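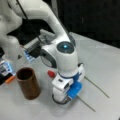 ## June 18, 2020: stem and cup, collection notes

Target from Rakiya is 500 demos before the July review. I still think that's a number someone liked the sound of. If the first 15 all come in from the same side, the next batch will too, and Zolik will learn the side. Máté disagrees and says volume sorts it out. He said that last time.

Settings as agreed:

- cup stays upright at the start of each run
- stem start pose drawn from Bence's sheet, not chosen by whoever is driving
- drop any run where the operator pauses longer than 5 seconds
- no re-labeling afterward without a note in the log

The third rule bothers me. Pauses are where people think, and we're throwing them out so that the curves look smooth. I want the dropped runs kept in a separate folder — disk is cheap.
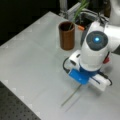
*Stem on the table in front of the cup, arm over it.*

Thin stems are a poor choice for a first object if we mean to trust the depth channel. From overhead, a blade and its own shadow are nearly the same line. Yolotzin thinks the model will use the color view and ignore depth altogether. Maybe. Then why are we recording depth at full rate?

Also open: whether "in the cup" means touching the inside or let go of. Two operators, two readings, one label. I've asked for it in writing.

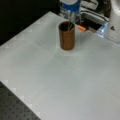
Ákos Kelemen

Signing halfway down so it's clear the part above is mine and can be argued with. Bence, please put your answers under it instead of editing my text.

Clear fingers: fine for not blocking the view, bad for anyone who later wants to mark contact points by eye. I tried to mark 18 clips and would defend maybe half of my own marks. I would not train on them. 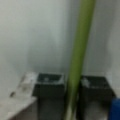
The wrist view is the one I'd keep if we had to pick. It's soft, and I complained about that in the spring, but a policy doesn't need to read fine print. What it needs is where the stem sits relative to the fingers, and even with that much blur the green between the two dark fingers is easy to pick out. What it can't give is the cup when the cup is out of view, so the claim in the Mudetti summary that wrist-only "should transfer" is a guess until somebody runs it.

To do:

- get the written definition of success (Rakiya)
- hold out one start side completely, test on that
- ask Máté what result would change his mind about volume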